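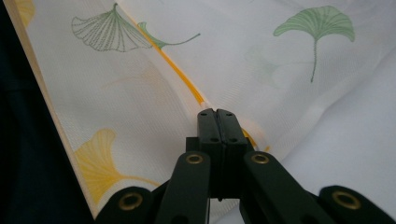
*Figure 5. Both finger pads closed on the yellow-orange line of the mesh fabric.*

## 6. First grip test with thin fabric

Before you start this section, the linkage must be assembled and the pads must be screwed on (section 4). Please do the test with the gripper in your hand. Do not mount it to an arm yet.

We use a mesh laundry bag with printed ginkgo leaves for this test. Any bag of thin, gauzy fabric is fine. A thick towel is too easy and will not show you a bad pad alignment.

1. Lay the fabric flat on a soft board. A foam board is best, as the pad tips can press into it a little and do not get scratched.
2. Open the jaws fully and check that the left and right linkage arms move the same distance.
3. Choose a seam or a folded edge. Lower the tips until they touch the fabric on both sides of it.
4. Close slowly. The fabric should rise up between the pads.
5. Lift by the width of one finger and hold while you count to ten.
6. Open, move to another place on the seam and repeat. We ask for 51 good grips from 55 before you continue.

**Note:** If the fabric slides out always on the same side, loosen the two screws of that pad, press the pads together by hand and tighten again. Dinesh Rajan found that a strip of paper between the pads helps to see the gap.

**Caution:** Keep your other hand away from the linkage arms while closing. The space between the inner and outer arm is small and it can pinch the skin badly.

### 6.1 Test with two grippers

Do this part only when each gripper has passed alone. At the Drusden workshop we clear the table first and put the foam board in the middle.

1. Connect the cable of each gripper and let it hang behind your wrist -- never across the board.
2. Check that the marker plate on top does not move when you push it with a finger.
3. Place the bag so that the zipper is near to you.
4. Take one gripper in each hand and bring both to the zipper area.

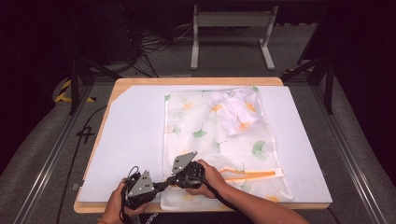 *Figure 6. Two grippers at the zipper area, bag lying flat on the foam board.*

5. Pinch the fabric near the zipper with both jaws. Hold with the left and pull gently with the right.
6. Change the roles of the hands and do it again.

**Note:** You can put a garment inside the bag. It makes the fabric heavier and the folds less regular, so leave this for the last round.

**Caution:** Do not pull hard on mesh. A torn thread can wind itself into the joints, and then the linkage must be opened again as in section 4.

Write the results on the sheet from Emiliano Cuautle, one line for each gripper. When both lines are complete, go to section 7 (mounting to the arm).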